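Skorkell Two-Arm Table Kit — Club Edition

Item 541
In stock, ships in 7 days
Sold by Clerkidar Club Supply

I'm Kiri Sutcliffe, and I run the after-school robotics club that has been using this kit since the fall. Clerkidar asked if I'd write the page for it, so you're getting a club leader's version and not the catalog one (sorry, catalog people!).

What you get is two black arms, the grippers to go with them, the cables, a power box and the Zurkitz control software on a stick. You supply the table and a laptop. Any flat, steady table will do, but go for a pale one if you can, because the kids find it so much easier to see where the fingers are when they aren't hunting for black parts on a dark top.

Our big project this winter is the cup task from the Lindqvist student challenge. An arm has to get hold of a paper cup and carry it across to a bin, and there's a foil tray on the table that you lose points for squashing. It sounds like a ten-minute job. We're 61 runs in and still arguing about wrist angles, and I love it — you can hear the whole room groan when a cup goes flying. 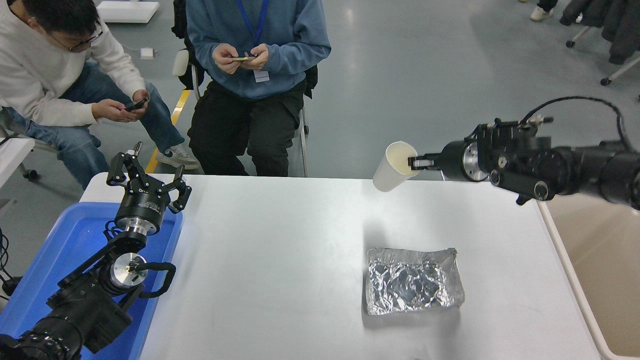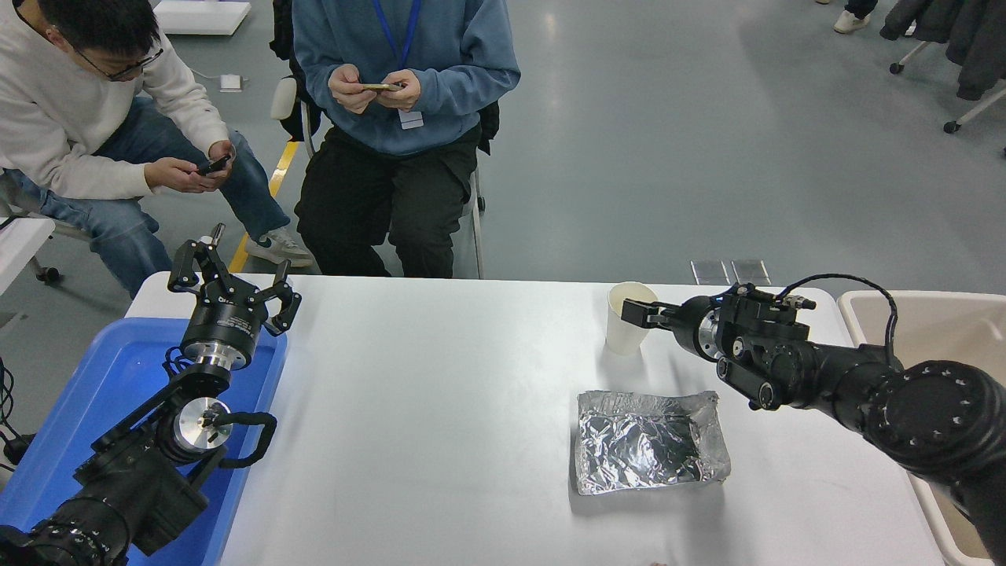
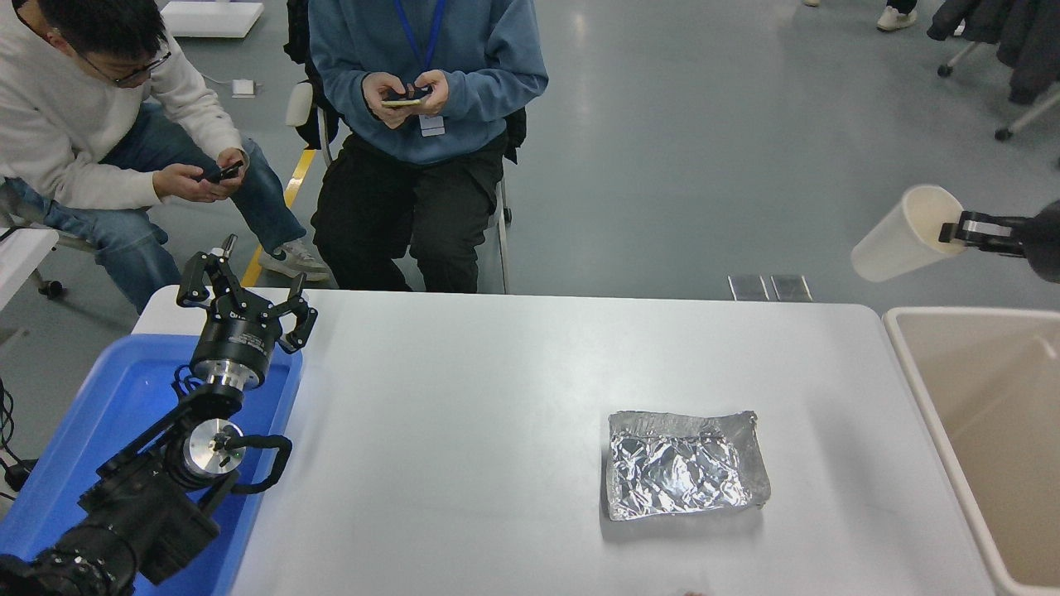
The cup task on our club table: cup, foil tray and both arms.

A few things I'd want to know before buying. The gripper fingers are stiff, and a paper cup gives way fast, so start with the grip force turned way down and creep up from there. We went through a full sleeve of cups in the first week. Foil is a pest too! It shines, and any program that looks for the tray by brightness will have a bad day when the lights change. My older students ended up teaching the tray position by hand, and that's been fine for us.

You can run one arm and leave the other parked, and I'd start new teams that way. Two moving arms is a lot to think about when you've only just learned which joint is which. The software lets you save a parked pose for each side, and there's a stop key that halts everything (make everyone press it once on day one).

Cable loops need a little care. Leave enough slack for the wrist to turn all the way, then check it again after you've changed a gripper. I've forgotten this more than once.

Setup took me and two students one long afternoon — most of it spent on the software, with the arms themselves bolted down pretty quickly. The printed guide is 170 pages, but the first chapter gets you moving.

In the box
Two arms with grippers
Power box and cables
Zurkitz control software
Printed guide
Hex keys and spare screws

Not included: table, laptop, cups, foil, bins

Club and school pricing is on the order form. Spare fingers are sold in pairs, and I'd add a pair to your first order.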